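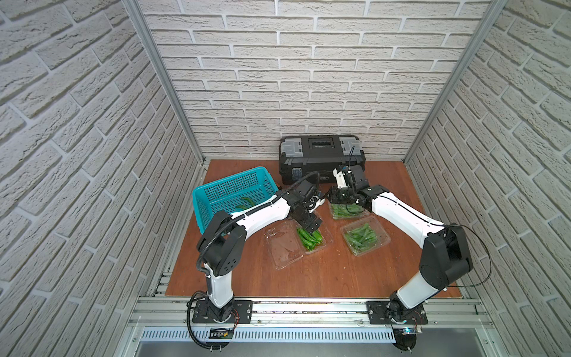 Produce packing table checklist: green peppers and green beans
Prenton packing room, table 3
Checked by: Niamh Moynihan
Month: May
Result: passed with comments

Use this list before the first pack of the shift and again after the midday break. Mark each line OK, FIX or N/A. A FIX needs a comment and has to be closed before packing starts again, unless the comment says it can wait.

1. Table and surroundings

1.1 Tabletop wiped down with the food-safe cleaner and dried. OK.

1.2 No splinters, raised grain or open cracks in the wood. OK.
Comment: The finish is wearing thin along the edge nearest the door. It can still be cleaned properly. Look at it again next month, and reseal it if a damp cloth leaves a dark mark.

1.3 Wall panels clean behind the table. OK.
Comment: The white brick-pattern panels hold dust in the grooves. A flat cloth misses it. Use the soft brush first and then the cloth.

1.4 Nothing on the table that doesn't belong to the job. FIX, can wait.
Comment: The black toolbox is kept at the back against the wall. It is clear of the produce and can stay for now, but it has to be closed during packing and the outside has to be wiped with the table. I would like a shelf for it. Request sent to Bindix with the other shelving.

1.5 Floor dry, no stems or loose produce underfoot. OK.
Comment: One bean under the table, removed. Beans are worse than peppers for this — they roll and then somebody steps on them.

2. Basket

2.1 Basket washed, rinsed and fully dry before loading. OK.
Comment: Check the holes in the sides of the turquoise basket. Bits of leaf catch there and a quick rinse does not shift them.

2.2 No broken plastic on the rim or in the grid. OK.

2.3 Basket holds one kind of produce at a time. OK.
Comment: Peppers only on this check. If beans go in next, wash it between.

2.4 Basket emptied at the end of each batch. N/A at time of check.
Comment: Batch was still open. Look in the corners at the end, as the last one or two peppers get left behind more often than they should.

3. Clear containers with lids

3.1 Containers taken from a sealed sleeve. OK.
Comment: Sleeve from Ekis, opened this morning. 49 left after the first batch, written on the sleeve in marker.

3.2 No cracks at the hinge. FIX, closed.
Comment: Two from the top of the sleeve had split hinges and went in the recycling. The rest were sound. Open each one slowly the first time, with a hand on both halves. They split when they are pulled open from one corner.

3.3 Inside of lid clean. OK.
Comment: The bumpy pattern on the plastic makes it hard to spot a smear. Tilt it to the light.

3.4 Peppers and beans in separate containers. OK.

3.5 Lid closes without pressing on the contents. OK.
Comment: Long peppers should be laid with the curve following the side. If a stem stops the lid from closing, move the pepper. Do not trim the stem at the table.

3.6 Filled containers closed before they are moved. OK.
Comment: An open container waiting to be filled can sit flat with its lid laid out beside it. It does not get carried like that.

3.7 Stack height no more than three. OK.

4. Bagged peppers

4.1 Bag clear, clean and without holes. OK.
Comment: Creases are fine. Run a thumb along the bottom seam before filling, where the weak ones give way.

4.2 Contents can be inspected through the bag. OK, see comment.
Comment: Crinkled film throws back a lot of light, and a bright patch can hide a soft spot on the pepper under it. Smooth the film with the flat of the hand, or turn the bag a little and look again. Both sides of the bag need checking.

4.3 No soft, split or moldy peppers. OK.
Comment: New packers keep putting good shishitos aside. They are thin and wrinkled all over when they are perfectly fresh. What we reject is a slimy stem end, a hole, a brown sunken patch or a skin that has gone limp. If in doubt, take it out and press it near the stem.

4.4 Stems not pushing through the film. OK.
Comment: Thin curled stems can work a hole in the bag once it is stacked. Turn them inward before closing.

4.5 Bag not overfilled. OK.
Comment: The peppers should be able to shift when the bag is laid down. 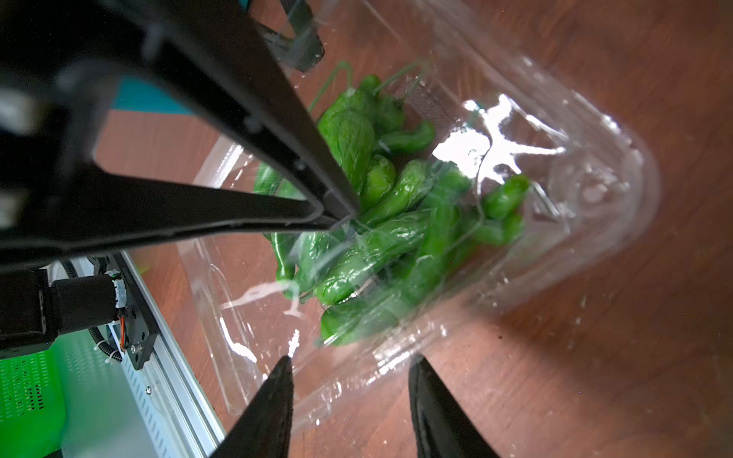

5. Batch record

5.1 Batch number written on the sheet before packing starts. OK.
Comment: Batch 244. The supplier slip from Rusu is stapled behind the sheet.

5.2 Start time written down. OK.

5.3 Produce off chill for no longer than 60 minutes. OK.
Comment: The timer was running and could be heard from the sink. Last month it was face down in a drawer, so please leave it on the hook.

5.4 Rejects weighed and entered. FIX, closed.
Comment: The reject tub had been emptied before it was weighed. Packer reminded. The entry for this batch reads "not weighed" with my initials. Do not fill in a guess.

6. Hands and clothing

6.1 Hands washed on entry and after the break. OK.

6.2 Gloves changed between peppers and beans. OK.
Comment: Glove box is down to the last layer. Medium only. Large needed too.

6.3 Sleeves pushed up or covered, no rings or watches. OK.

6.4 Anyone who has handled tools washes again before touching produce. OK.
Comment: Added to the list this month. It applies to a quick adjustment as well as a full repair.

Open items

Toolbox shelf — waiting for Bindix.
Tabletop edge — look again next month.
Large gloves — on the order sheet.
Split hinges — tell Ekis if the next sleeve has any.

Signed: N. Moynihan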